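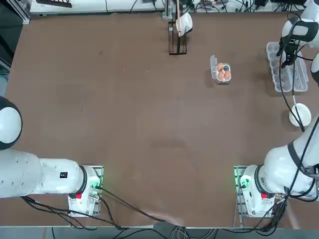
Eggs, carton and wire rack on the table.

Porley brings four-egg carton to small kitchens

Last updated: October
Print this page | E-mail this page

Porley will begin selling a clear plastic egg carton for households that buy only a few eggs at a time. The carton holds four eggs in a two-by-two layout and closes with a hinged lid. It will be stocked by Visel kitchen stores and by the Trorano home catalogue.

The company decided on the size after a survey of 708 customers who live alone or with one other person. Many told Porley that a full dozen took up a shelf they needed for other things, and that cardboard cartons went soft in the fridge door.

"People kept asking for something they could fill at the market and put straight in the fridge," said product manager Napaporn Duangkaew. "Four eggs is a weekend of breakfasts for one person. You can see how many are left without opening the lid."

An earlier version with a lift-off lid was tried in 43 homes over the winter. Several households lost the lid or used it for something else, and Porley changed to a joined lid before ordering the moulds. The wells were also made slightly wider at the request of testers who buy from backyard flocks, where sizes vary from one egg to the next.
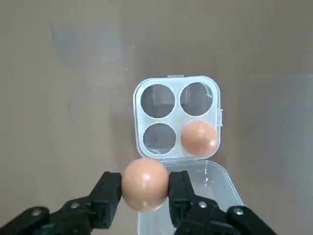

Can the carton go in the dishwasher?
Porley recommends washing it by hand in warm water with ordinary dish soap and leaving it open to dry. High heat can warp the lid so that it no longer closes properly.

The first run is 3404 cartons, in clear only. A coloured version is being considered for next year, depending on how the clear one sells. Visel stores will carry the carton in the food storage aisle, and Trorano will list it as a single item or as a set of three.

Porley's organizer range also includes the Fakir line of wire racks for cups and utensils. Customers who already own a Fakir rack can order both products together and pay shipping once.

Retailers can request samples and a price list through the Porley trade desk, open from 9 a.m.

Shares: 43 | Comments: 0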